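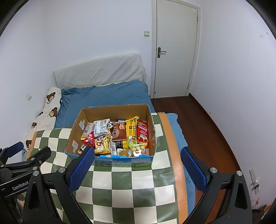 Girstead Robotics Club — Equipment

Ula Hand-Held Gripper, Mk 2

The Ula is a hand-operated two-finger gripper for recording pick-and-place demonstrations. Members sign it out singly or as a left/right pair. The student manipulation project uses the pair for its mixed-packet task, in which snacks are taken from an open cardboard box one at a time.

Fingers: two per unit, with textured blue pads on black angled arms
Maximum opening: 9 cm
Rated load: up to 222 g
Recording time per charge: 55 minutes
Spare pads: Olline, part 51

Crimped packet edges give the most reliable grip. Smooth, round-sided packs tend to rotate between the pads and should be approached from above with the jaws fully open. Packets lying flat against the cardboard can be tilted with one unit and lifted with the other — this counts as a single pick in the project log.

Wipe the pads with a damp cloth after each session. Do not oil the pivot pins. Pads worn through to the backing are replaced by Taner Ertürk, who also keeps the chargers.

Loan period is one week. Units come in a Visser case with charger and wrist strap. Bookings for the December contest go through Stijn Declercq.

Page revised 31 July 2024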